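Notes for the talk "The Table in the Middle"
Saturday, August 7, 2021, Clilholm hall, small room upstairs

Start slowly. Say good morning, wait for the chairs to stop. Ask who has a coffee table at home, then ask who can see the top of it today. People will laugh here, so give them time.

Opening words. I have looked at coffee tables for a long time now, first in my work for the Skerkari furniture shop and later for my own pleasure. A dining table is used at fixed hours and then it is cleared. A coffee table is never cleared. It takes everything that comes in with our hands, and in the evening we push the things to one side to make place for the feet.

Say the numbers now, not later. In November we sent a short letter with questions to 500 homes in the Hatine district. 494 came back, and I was very surprised by this. (Pause. Thank the people in the room who answered.) The question was simple: please write down what is lying on your coffee table at this moment, and do not tidy it first. I think that some tidied it first.

What people wrote. The remote control was the most common thing. After it came cups, then something to read. Many wrote "papers" and I did not know if they meant newspapers or bills, so next time the question must be better. Keys were less common than I expected. Plants were more common in homes with no small children or cats.

Show the picture now. Leave it up while I speak the next part.

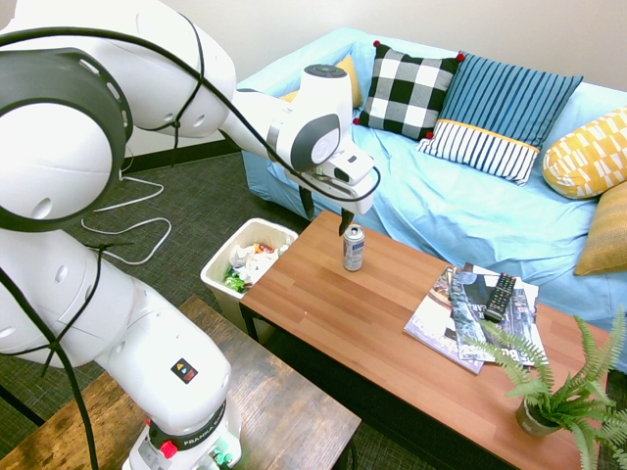

My subject in this part is layers. Things on a low table do not stay side by side, they climb on each other, and the order tells us something about how the table is used. The big flat things make the floor of the pile. The small thing that we need often goes on top, where the hand can find it without looking. Look at the remote control, lying across the upper magazine, with the other magazine under both of them. I call this a three-storey pile and it is very usual. If you want to read the lower magazine you must move two things, so after a week you do not read it any more. The drink can stands apart near the back edge, on the bare wood, and the fern has its own corner.

Ask the room: which one would you move first? Take two or three answers only. Last time in Dramani this took 17 minutes and I had to leave out the part about trays.

Plants. A fern is good on a low table because we see it from above, and from above it is a nice shape. But the fronds spread and go over the things beside it. Turn the pot a little every week. Put a saucer under it if the top is wood, also when the pot looks dry from outside.

Cans and cups. Metal on wood leaves a ring if it is cold and the air is warm. I do not want to make a lesson about coasters. Say only that one coaster at each end of the table is used, and a pile of six in the middle is not used by anybody. (Show my own coaster from the bag, the cork one.)

Trays. Bring the small tray and the large tray. The small one is for the remote and glasses. The large one looks beautiful in the shop but it becomes a second table on the first table, with the same pile on it. Be honest that I have bought both.

Magazines. My rule at home: two on the table, the others in the basket under the window. When a new one comes, the lowest one goes out. Somebody will ask about old magazines with recipes. Answer: cut the page.

If there is time, tell the story of the table I bought second-hand, with the drawer that did not open, and the crossword inside it.

Questions. Repeat each question loudly before I answer, because the back row does not hear. The paper with the list of answers from Hatine is by the door, one for each person please. Give back the key of the room before noon.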